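Progress report: Galisley Traveling Tide Pool
For the Prustby Fund, covering March through May

Hello again from Galisley! Spring was busy, and most of what we told you we'd do got done, with one big exception that I'll get to.

The touch tank went out to seven schools this term. Each visit ran 80 minutes, which is longer than we planned, but the kids would not leave the hermit crabs alone (I mean that in a good way). The teachers at Virum Elementary asked for a second day and got one in May. We also printed 40 of the new activity booklets, the ones with the fold-out shoreline map, and they're nearly gone. I've already fixed the page where high and low tide were switched — sorry to the fourth graders who caught it before I did. 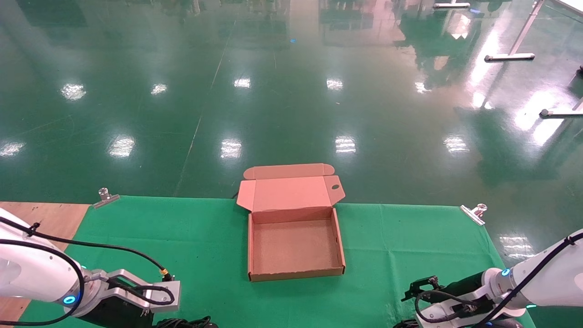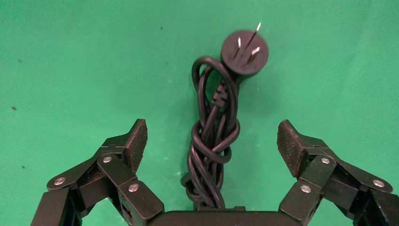
An open mailer box (first photo) and a bundled power cord (second photo), both on green cloth.

Now the exception. The night-shore tent, with the projected plankton and the wave sounds, was supposed to open in April and it didn't. The fabric we ordered let in way too much daylight, and Bhat Canvas needs until June to sew a darker liner. They aren't charging us for the labor, so the tent is still on budget, just late. I've moved the first two tent bookings to the fall, and both schools were nice about it.

Money: we've spent 30 percent of the materials line and all of the van line. Gas was more than I guessed back in the winter, and I'd like to talk about shifting a little over from printing before the summer camps start.

Next up is the teacher workshop in June, then camps. I'll send the teacher comment forms separately once I've typed them up — some of the handwriting is a challenge.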